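Dresstead Credit Union Opens Enrollment for Household Debt Repayment Program

2/18/18

Dresstead Credit Union has opened enrollment for a household debt repayment program intended for members who carry balances on more than one credit card or personal loan. The program, known as Clear Balance, will be offered at the Hovland and Jandama branches and is open to individual members and to couples who manage their money jointly.

Participants will meet with a financial counselor at the start of the program to list all outstanding debts, the interest rate on each, and the minimum monthly payment. The counselor will then help the household prepare a written budget and choose an order in which the debts are to be paid. Members may begin with the smallest balance or with the highest rate. The credit union does not require either method, and a household may change its order of payment at any review meeting.

Enrollment is limited to 400 households in the first year. Applications will be taken in the order received, and a waiting list will be kept at each branch once the limit has been reached. There is no fee to take part, and members are not required to move existing loans to the credit union.

A pilot version of the program was held at the Hovland branch beginning last November with 33 households. According to a summary prepared for the board of directors, the most common request from participants was for help with irregular expenses such as car repairs, school costs and the replacement of household goods. As a result, the full program includes a separate worksheet for these items. Households will be asked to set aside a fixed amount each month in a savings account before making any extra payment toward debt – a change from the pilot, in which savings were left to the discretion of each participant.

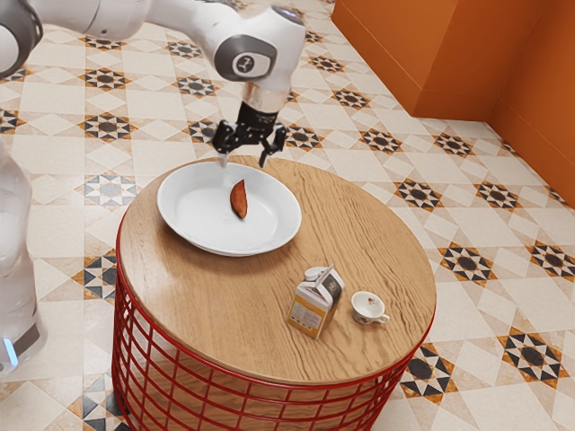 A robotic arm with its gripper open over a white plate on a round side table. Computer-rendered image.

The program also includes three evening workshops. The first covers reading a credit report and correcting errors. The second deals with grocery, utility and insurance costs, and the third with planning for large purchases without the use of credit. Workshops will be held in the community room of the Jandama branch and may be attended by any member of the credit union, including those who are not enrolled in Clear Balance. Printed materials will be available in both branches for members who are unable to attend.

Members who enroll will receive access to Traris, the online budgeting tool already offered with the credit union's checking accounts. Traris allows a household to enter balances held at other institutions and to see all payment due dates on a single calendar. Couples may share one login or keep separate logins linked to the same budget. Members who prefer to work on paper may do so, and counselors at both branches will accept handwritten records at review meetings.

Review meetings will take place every two months. A household that misses a meeting may reschedule it without losing its place in the program. Information shared with a counselor is kept apart from the credit union's lending records and will not be used in deciding any later application for a loan – members will be given this policy in writing when they enroll.

Application forms may be picked up at either branch or requested by mail. Applicants should bring a recent pay stub, a current statement for each debt, and a list of regular monthly bills to their first appointment. Couples applying together are asked to attend the first appointment together where possible. Evening appointments are available at the Hovland branch by advance request.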